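Tablecloth Tips I Stopped Believing (and a Few I Kept)

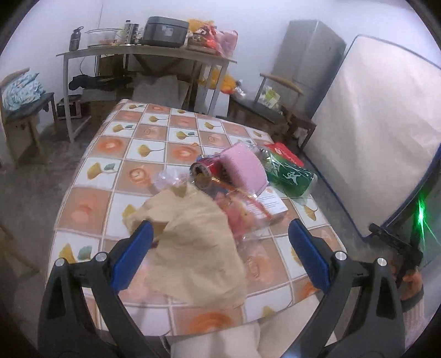 Checks and ginkgo leaves on the long table, with the usual pile on top.

Every household page has a list of ways to look after a wipe-clean tablecloth, and most of those lists copy each other. I have owned this sort of cloth for years, the shiny kind you buy off a roll, and I've tried a good part of what gets recommended. Some of it does nothing. A couple of things did real damage. Take what follows as one person's results on one person's tables.

Creases

The first complaint is always the fold lines. A new cloth comes out of the packet with a grid pressed into it, and the standard advice is to iron it through a towel on low. I did this once, on a plain green one from Florix, and got a dull patch the shape of the iron that never came back. Maybe your iron's low is lower than mine. I wouldn't bet a new cloth on it.

A hair dryer is safer but slow, and it mostly moves the crease along. What works for me is laying the cloth on the table the night before I want it, pulling it square, and leaving it alone in a warm room. Shallow folds are gone by morning. Deep ones take 5 days or so, and a stack of books on the worst corner helps. If you can buy it rolled on a tube, do that and skip the whole business.

Vinegar

Vinegar is supposed to fix everything. I tried half vinegar, half water on one end of a cloth and plain dish soap on the other end, same sponge, for most of December. Both ends looked the same. One end smelled like a salad. Dish soap and warm water, then a wipe with clean water, then a dry towel. The dry towel is the step people leave out, and the streaks they blame on the soap are usually just water left to dry by itself.

Ink and tomato

Rubbing alcohol does lift ballpoint. It can also lift the pattern, depending on how the cloth was printed, and you won't know which kind you've got until you try it. Test on the part that hangs down at the back. On my Trellard cloth the ink came off and the print stayed. On a cheaper one I took a leaf clean off along with a phone number.

Toothpaste, often suggested for the same job, is a mild scouring paste. It takes the shine off. I don't know why it keeps turning up.

Tomato sauce and curry are a matter of speed. Wiped up right away they leave nothing. Left overnight they leave an orange shadow, and no trick I've tried gets rid of all of it. Putting the cloth on a sunny line for an afternoon faded mine a good deal - the stain more than the print, luckily.

Hot dishes

"Heat resistant" on a label means very little unless it gives a temperature. I use a trivet for anything off the stove and a folded towel under the slow cooker. A mug of coffee is fine.

Sticky spots underneath

A cloth left down too long can grab the table's finish, especially on varnished wood. Sellers will offer you a felt pad, cut to size. The Mahawong pad I was quoted for was 72 dollars, which was more than the cloth. An old flannel sheet does the same work. Either way, lift everything once a month and let the table air for 30 minutes.

Storage

Don't fold it. Roll it print side out around a cardboard tube and stand it in a closet. I've read that talcum powder between the layers stops sticking, and it does, but then you have powder in the closet and on the floor and on the cat. A strip of tissue paper is enough.

Clips and weights

Metal spring clips leave dents in a thick cloth and scratch the underside of the table. The plastic ones snap. I've ended up with weights that hang from the corners, and only outdoors. Indoors a cloth cut to the right size stays put by itself, so measure first: the table, plus the drop you want on each side, counted twice. I forgot the "twice" on my first order.

Protective sprays

I bought a can of Rerkaswood shine restorer against my own advice. It made the cloth shiny for two dinners and slippery for longer than that. The rest of the can is under the sink, next to the vinegar.

Last updated 16/02/2021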